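Notes on the Wastby rabbit case, for those asking why 31 animals are still in county kennels after the hearing. Short version: seizure and forfeiture are two separate steps, and only the first one is done.

A seizure warrant lets the county take physical custody. Title stays with the owner. Until a judge signs a forfeiture order, the shelter can't adopt out, transfer permanently or sterilize except for medical need.

The county filed for a cost-of-care bond in July. If the owner posts it, the animals stay on hold through trial. If the owner doesn't post within the window, title passes to the county. The window here is 9 days from service, and service was contested. That's the delay.

Lorraine Tautahi ran intake. Each rabbit got a number, a weight, a body condition score and photos from both sides. Scores use the 5 point scale, where 3 is ideal. Most of the intake sheets I've read are a 2 or lower.

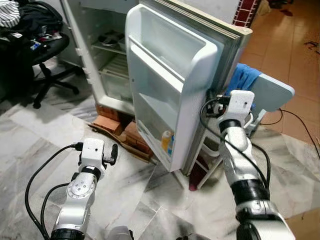

Body condition scores carry more weight at a neglect hearing than anything said about the house. Defense counsel will strip out whatever isn't tied to the animals, and usually wins that argument. Take a refrigerator set up on bricks, door open, wire shelves mostly bare. It goes in the notes in those words. It does not go in as "no food on the property," which is a conclusion, and pellets and hay aren't kept in a refrigerator anyway.

The exhibit list has 127 items – long for a misdemeanor file. Most of it is vet records. Tomomi Tamura's necropsy reports are in there too, with lab slips attached.

Correction to an earlier post: Murray Rakena is the hearing officer, not the prosecutor. The prosecutor is Lindalva Leite.

On fostering: Horngate can take animals under a custody agreement while the hold is on. The foster signs for each numbered rabbit and returns it on request. No name changes on paperwork, no litter mixing, no posting of identifiable photos.

Next filing is the county's reply on service. It's due at 5 p.m. and I'll add the docket entry to this thread when it's up.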